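Kultby: A Language Table at the Neighborhood Café
Student project report, Hospitality and Community Learning

Background

When we first sat down to choose a project, neither of us had run anything bigger than a bake sale. Toshio Sakamoto had spent two summers behind the counter at Adamczyk, a small café a short walk from campus, and he kept telling me how quiet the place got after four in the afternoon. I was taking second-year Polish and badly needed people to talk to. Somewhere over a shared slice of poppy seed cake the two things came together, and we asked the owners whether we could borrow their back tables for a conversation hour. They were kind enough to say yes before we had really finished explaining it.

We called it Kultby, a name Toshio made up on the bus and which stuck before we could think of a better one. The idea was simple. Guests would buy a drink, sit down at a table with a host, and talk in Polish, Japanese or English for as long as they liked. There would be no textbook and no registration, and beginners would be just as welcome as people who had grown up with the language.

How we set it up

We started in February, which in hindsight was a brave month to ask anyone to leave the house. Each session ran from 4:30 to 6 p.m. There were three tables, one for each language, with a little card standing on each so that nobody had to ask where to go. (The first cards were handwritten by me and very hard to read, so Toshio redid them all, bless him.)

The menu took far more talking over than we expected. The café's regular prices were a stretch for students, and the owners couldn't give drinks away, so in the end we agreed on a small set: a pot of tea or a filter coffee with one sweet. We wanted something from each table's part of the world, and after a good deal of very pleasant tasting we settled on a plum cake, a red bean bun and a plain oatmeal cookie. The bun sold out nearly every time. The cookie, I'm sorry to say, did not, and was later replaced with a lemon bar.

Zuzanna Pawłowska hosted the Polish table and was the real heart of the whole thing. She had a wonderful way of letting a silence sit until somebody was ready to fill it, and she would quietly hand a person the one word they were missing without taking over the sentence. We tried to copy her at the other tables with mixed success. I talk too much, as readers of this report may already have noticed.

What we found

Over the length of the project we ran 11 sessions and served 451 drinks, going by the café's receipts. We also handed out a short comment form, and 30 people were good enough to fill it in. Most of them wrote that the hardest part was the first five minutes, before the talk got going. Several said they'd come for the cake and stayed for the company, and we were very happy with that!

The first five minutes really were the weak point. Guests who arrived early would look at their phones, and then it was hard to pull them back. We tried printed questions, but they felt too much like school.

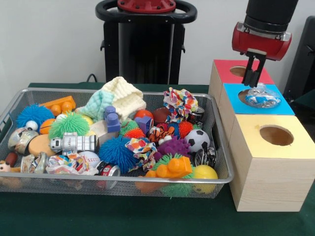 Zuzanna's answer was to have each host open with a small story from their own week, told slowly, and then ask the guests for one of theirs. It worked much better than the questions had, and from then on we dropped the printed sheets completely. We also began greeting people at the counter while they waited for their drinks, so that by the time they sat down they had already said a few words out loud.

Bookings were our other trouble. We used Flusus, a free sign-up page, for the first 2 sessions, but people signed up and didn't come, or came without signing up, and the list only made us anxious. Walk-ins suited the café better too.

What we would change

If we did it again, we'd ask for a fourth host to float between tables, and we'd move the Japanese table away from the coffee grinder, where poor Toshio lost his voice more than once. We would also hand out the comment forms earlier in the evening, before everyone is hunting for their coats.

The owners have asked whether the tables might carry on next term, and Zuzanna has offered to keep hosting hers. Our menu notes, table cards and the blank form are in the folder we turned in with this report, and any student who wants to pick up the project is welcome to use them.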